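Re: [web-upkeep] Old stylesheet still showing after the move

Hi all,

Replying on the list in case it saves someone else a Saturday. Original message first, then what I found.

On the list, the Jamcombe maintainer wrote:

> We moved the Jamcombe site from our old shared host to Pistov at the
> start of May. The move itself went fine. DNS changed over, the
> certificate was issued without any trouble and the contact form
> works.
>
> The trouble is that some people still get the old stylesheet. They see
> the new pages with the old colours and the menu squashed up on the
> left. If they do a hard refresh it comes good. If they go away and
> come back the next day it is usually still good, but not for
> everyone. One member says her phone is right and her laptop is wrong,
> on the same wifi.
>
> I have cleared the cache in the Pistov control panel more times than
> I can remember. I have also turned the Gkikas plugin off and on
> again. Is there some way to force everyone's browser to let go of the
> old file? I don't want to put a notice on the front page telling
> people to press Ctrl and F5.
>
> The site is 49 pages, built with Ellness. I have not changed any
> Ellness settings apart from the site address.

I had the same thing two years ago with a different site, also on Ellness, so I went back through my notes and tried it all again on a test copy. There are three caches involved here and they get mixed up a lot, so I'll go through them in order.

The first is the one on the server. That is what the Pistov control panel clears. It keeps a copy of finished pages so the server doesn't have to build them every time. Clearing it does no harm, but your problem isn't in there. If it were, everyone would see the old stylesheet and a hard refresh would make no difference.

The second is Gkikas. It joins your stylesheets into one file and hands that out in place of the originals. When you turn it off the joined file should be deleted, but on older versions the file is left sitting in the uploads folder. Any page that still mentions it by name will go on loading it. Have a look in there with FTP and see if there is a folder called combined. If there is, with the plugin turned off, rename the folder and see whether anything breaks. Don't delete it straight away.

The third is the browser on each visitor's machine, and I am fairly sure this is the one that is biting you. Your old host was sending a header with the stylesheet that told browsers to keep it for 90 days. You can't see that header now because the old host is gone, but I had a saved copy of the response from when we talked about this last year and it was there. Any browser that fetched the file before the move has been told, more or less, not to ask again until the 90 days are up. It doesn't matter what Pistov sends in the meantime. The browser isn't asking Pistov.

This also explains the phone and the laptop. The laptop had visited before the move and the phone hadn't, or the phone had run short of space and thrown its copy away. Browsers do that whenever they like.

On my test copy I set the header to 90 days, loaded a few pages in two browsers, swapped the stylesheet and went back without refreshing. Both browsers showed the new text in the old style, the same as your members are seeing. I left it overnight and nothing changed. The gallery was fine throughout, as images have their own names in Ellness and a changed picture gets a changed name. 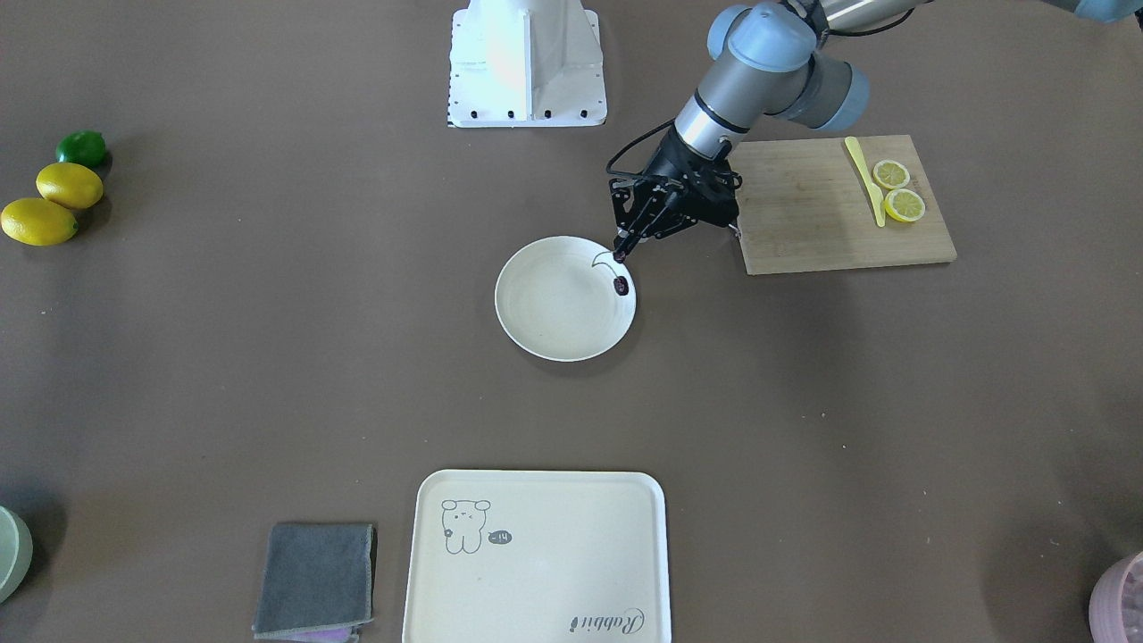
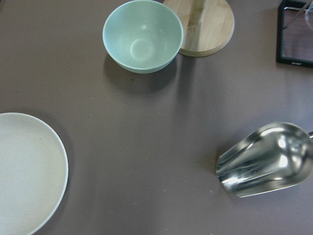

Pistov support replied the next morning that there is nothing a host can do about a file already held in a visitor's browser, and that lowering the expiry time now only helps with files fetched from now on. They added that the panel button called Purge Everything covers their own servers only, and that they are thinking of changing the wording. They also asked that people stop pressing it repeatedly, as each press makes the next visitor wait for every page to be built again.

So the answer to the original post is no, you can't make the browsers let go of the file. What you can do is stop asking for it. If the page asks for a stylesheet with a different name, the browser has never seen that name and has to fetch it. The old one stays in the cache, unused, until it expires.

In Ellness there are two ways to do this.

The quick way is to rename the file. Copy style.css to style-b.css, open the header template and change the one line that mentions it. Rebuild the whole site, not only the changed pages. With 49 pages that takes no time at all. Then turn Gkikas back on if you want it, and check that it has picked up the new name.

The longer way is to turn on file stamps. It is under Output in the settings, near the bottom, and it is off by default. With stamps on, Ellness adds a short string to the end of each stylesheet and script name and changes it whenever the contents change. You never have to think about it again. I would do this one, but read the next part first.

Stamps don't reach into pages you have written by hand. If you have any page with its own link to style.css typed into it, Ellness leaves that link alone. On my site there were a couple of old event pages like that and they stayed wrong until I fixed them myself. Search your content folder for the word stylesheet before you rebuild.

Also, there is a tick box beside the stamps setting that says Include media. Leave it off. I ticked it, and it renamed all 294 images on the site, including the ones that other sites had linked to. I got emails. Putting it back was easy enough (untick, rebuild) but the search listings had the wrong addresses for weeks afterwards.

One more thing to check, which caught me out the first time. The pages themselves can be cached in the browser too. If the HTML is being held, the visitor won't see your new stylesheet name, and you are back where you started. Open the developer tools in your browser, go to Network, reload the page and click on the first line. Look for Cache-Control in the response headers. For the pages you want no-cache, or a very short time. No-cache is a poor name for it – the browser may still keep a copy, but it has to check with the server before using it. For stamped stylesheets a long time is fine.

From what I can see from here, Pistov is sending no-cache on your pages already, so you should be right. I only looked at the home page and the calendar though.

If you do the rename and someone still reports the old colours, ask them which address they are using. A few of our people had the www version bookmarked and that was going somewhere else entirely.

I can send the lines for the header template if that would help. They're for the older Ellness layout, so you may need to move them a bit.

Cheers

--
web-upkeep mailing list
To leave the list, send a blank message with the word unsubscribe in the subject line.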